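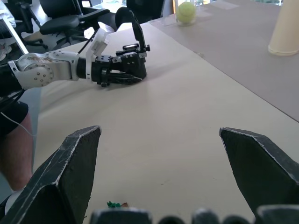
Left arm at the table, hand down, one finger up.

June 3, 2018 — notebook, Selatbridge edit room

Picked up the episode 4 recut of "Akwood" where Selamawit left it. Her notes say the cold open runs long and she is right. The ferry landing takes 30 seconds before anyone speaks. Tried it three ways:

- cut the landing entirely, start on the kitchen argument
- keep the landing, lay the first line of the argument over the water
- keep the landing, trim the walk up the pier

Second version plays best. The line "you said spring" now lands on the wide shot and you don't need to see who says it. Saved as `ep4_open_v2b`. Don't use v2a, the music is two frames late in it.

Order news: the network asked for 13 episodes this season instead of eight. Scripts exist for nine. The writers want to split the trial over two episodes and bring Nakpan (the island, season one) back for a stretch in the middle. I have no view on the trial. Nakpan worries me for continuity, as the standing set was repainted and we have very little clean coverage of the old porch. Went through the season one bins and logged what there is:

- porch day, wide: 4 usable takes
- porch day, over the shoulder toward the sea: 2, one soft at the end
- porch night: one take, with a flicker in the lantern
- interior hall: plenty

Full log has 234 clips, of which 175 are tagged. The rest still carry camera names only. Will carry on tagging after the episode 4 lock.

Sound: the scratch dialogue for the courtroom has a hum under it from the first slate onward. Ran a notch filter and it thinned out the judge's voice too much. Left it alone and flagged it for the mix. Ronja Torvik thinks there may be a clean track on the second recorder. If so it never got synced. Check the January drive first, that was the first block with two recorders running.

Grullex plugin crashed twice on export, both times with the subtitle layer on. With the layer off it goes through fine. Exported picture and subtitles separately and joined them afterward. Slow but it works. Have not updated the plugin and don't want to before the lock.

Screened episode 3 with Ronja after lunch. Her notes, copied from the back of the call sheet:

1. The brother's return is too quick. Hold on the door.
2. Lose the flashback at the well. We have seen it.
3. Title card sits too low on the small monitor.
4. Last scene good as is.

Agree with 1 and 3. On 2 I would keep four seconds of the well — without it the bucket in episode 5 makes no sense to anyone who skipped a week. Asked Selamawit to decide. She has the episode 5 script and I only have the outline.

Running time of episode 3 after the door hold: still under, with room for the longer credits.

To do:

- [ ] second recorder, courtroom, find and sync
- [ ] title card up a little, check on both monitors
- [ ] send v2b to Selamawit
- [ ] ask whether the Nakpan porch can be shot tight enough to hide the new paint
- [x] back up episode 3 project

Bin names again: please put the episode number first, then the scene. Found six bins today called "new".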